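Equipment planning: what we're asking for, what we're not

Quick one from the bench this month, budget forms are due back and I've been putting it off. Requests have to be in by 18th June. After that it goes to Kenji Sorensen and we hear nothing till January, so if you want something, shout now. Not in the corridor please. In writing, with a price.

Where we are. The two-arm table is the thing everybody uses and the thing we've spent the least on since it went in. Big money went on the arms. Everything else on that table is either grocery-store kitchenware or tape. Fine for a first year. But we're planning on running it a lot more hours from next quarter, and the small stuff is what holds us up.

Starting with the surface, because it's cheap and I'm tired of it. The grid is how we place things between runs, so when a line goes, placement goes with it.
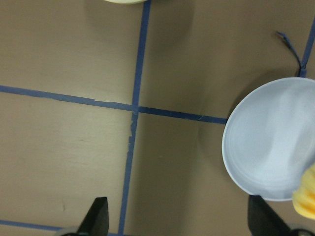
Grid tape torn below a crossing, and a loose strand curling up near the blue bowl.

So. Tape is a consumable and we've never had a line for it. It comes out of whoever's petty cash is nearest. I want a proper line: tape, covering for the table, and an hour or so of somebody's time to re-lay the lot on a schedule. Gus Park has suggested a printed mat with the grid already on it, cut to size. Olletti quoted us $400 for one, delivery in 3 weeks. More than a pile of tape, yes. But you'd lay it once, and the squares would be the same squares every time, which matters if we want to compare runs from different months. My worry is what happens when a fingertip digs into it. Tape you can patch, a mat you probably replace whole. I've asked for an offcut to abuse before we commit.

Next, fingers. We have one spare pair for two grippers. Not enough. If both arms lose a set in the same week we stop, and the lead time from Trornano is 5 weeks on a good day. I'm putting in for two more pairs plus a bag of the small screws. Please, if you swap a set, write it on the sheet. I can't budget for wear I dont know about.

Then the objects. I know it looks silly to have dishes in a capital request, so they won't be in the capital request, they'll go under supplies. What we need is duplicates. Same bowl, same plate, bought together and put away in a box, so that when one chips we aren't hunting for a shade of blue that the store quit selling. The kitchen tasks are most of the bookings now, clearing up, sorting food onto plates, filling the rack, and every one of them assumes the items stay the same.
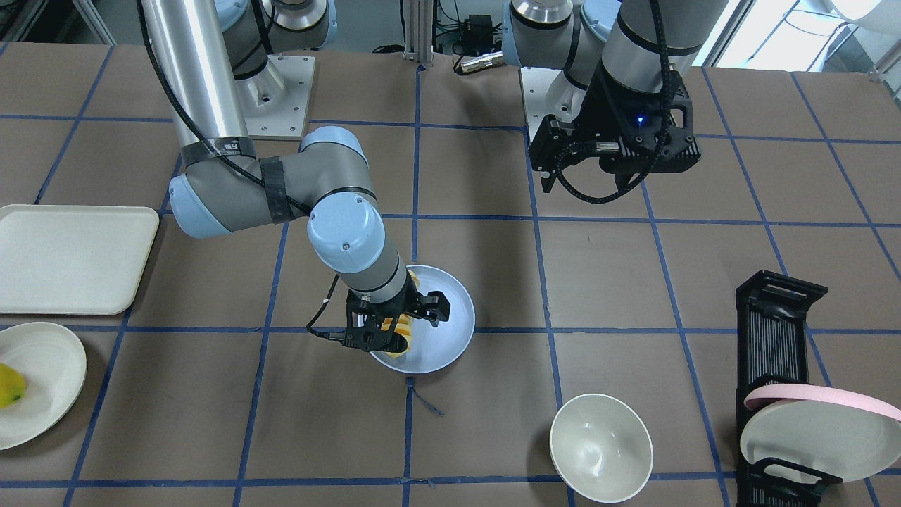

Cables are the other piece. Ackroyd do a sleeve and clip kit sized for arms like ours, and a second kit of strain reliefs for the back rail. Not glamorous. I'd put it ahead of anything with a screen on it. Tape on a cable run is OK for a week and then it's just how the thing is built, and we pay for it later in fault finding. Kenji, if you're reading, this is the one I'd fight for.

What I've left off. The Trornex force-sensing wrists. Lovely things, had the demo, wanted them right away. But it's two wrists or nothing (no point having one arm that feels and one that doesn't), and there's calibration gear on top, and a yearly support fee the sales guy mentioned on his way out the door. I've asked for a written quote with the support shown seperately. If it arrives in time it can go in as a wish-list item, otherwise it's a next-round conversation.

Also left off: a third arm. Had the question again. We can't keep two busy on a full schedule until the above is sorted.

Rough order then, subject to what you all send me. Spare fingers first. Cable kits. Surface, mat or tape depending how the offcut does. Duplicates of objects. Wrists if there's any money standing after that.

To put something in, use the short form on the shared drive, same folder as last time. Need item, supplier, price with shipping, and what stops working if we don't buy it. That last box gets left blank every year and it's the one that gets read. Gus has the key to the stores cupboard if you want to check what we already own before you ask for another one.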